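Search reviews Go

Gallery: The Tukadby two-handed packing package, a first look
Sat 20 March
By Natália Henriques

Kasent has been selling the Tukadby package since October as a way to get two-handed packing into a small shop without building a line for it. The pitch is simple enough. You get a pair of arms with jointed hands, cameras to go with them, a stretch of setup help and a monthly plan for new tasks. The brochure talks about "any part, any bin." I have read that sentence in other brochures, so I went to look at curved plastic parts and a bin on a carpeted floor.

The base price quoted to me was $1,870 a month on a one-year term. That leaves out the spare fingertips, which come in a box of 50 and which Kasent lists as a wear item. How fast they wear is the first thing I would ask, and the answer I got was that it depends on the part.
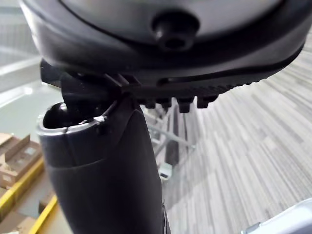 My second question was about the wrist cameras. Kasent makes a lot of them in its sales material, and on paper a view from that close should help with thin rims and dark plastic. It also means a lot of the view can be taken up by hardware. The company says its software copes with this. Maybe so, but the spec sheet gives no success rate for dark parts, and dark parts are what many buyers of this kind of thing will be packing. I asked for a figure and was sent a link to the spec sheet.

Then there is the matter of what counts as a task. Under the plan, moving a part from one hand to the other and putting it in a bin is one task. Changing the bin is a new task. Changing the packing material may or may not be, depending on who reads the contract.

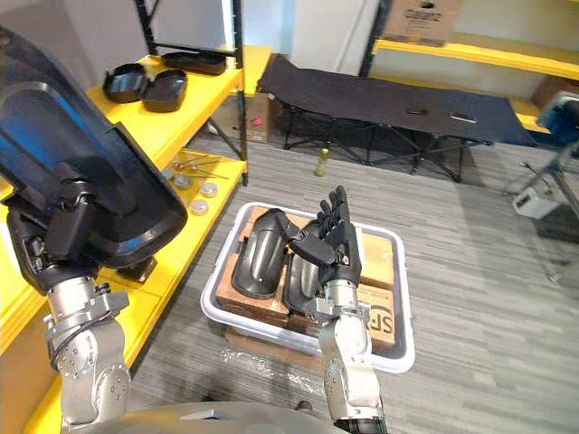 Shells like these are a fair test, I'll give them that. They are curved, they are hollow on one side, and there isn't an obvious flat place to grab. A person would do it without thinking. Whether a pair of jointed hands is the right tool is another question – a cheap suction cup does well on a smooth surface, and the Santoro kit that uses one costs $629 a month. It has only one arm and can't hold a part while it does something else, so the two aren't a straight match. Still, a buyer should work out how much of the job needs that second hand before paying for it.

I would also want to see loose wrap tested on purpose. Clear film is a known pain for cameras, and a packing area is full of it. The Tukadby manual gives it one line, under "Keep the work area tidy." Flevanero, which sells a rival package, at least prints a list of materials it won't promise to handle.

Support is by phone, 5 days a week. If your shop packs on weekends, plan on doing without.
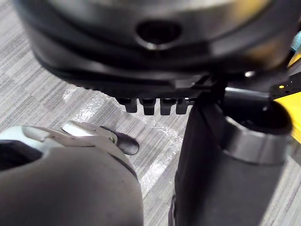 Natália, you're being too hard on the task rules, wrote Oyelaran, who read an early draft of this page. We've had the plan through three bin changes and got billed for one. The fingertips are the real cost, and I wish you'd pushed them on that.

I did push, and I have asked again in writing. Kasent says a wear table is coming with the next manual. Until it does, I'd ask for a trial month with your own parts and your own bins, and I'd get the task wording settled before signing anything.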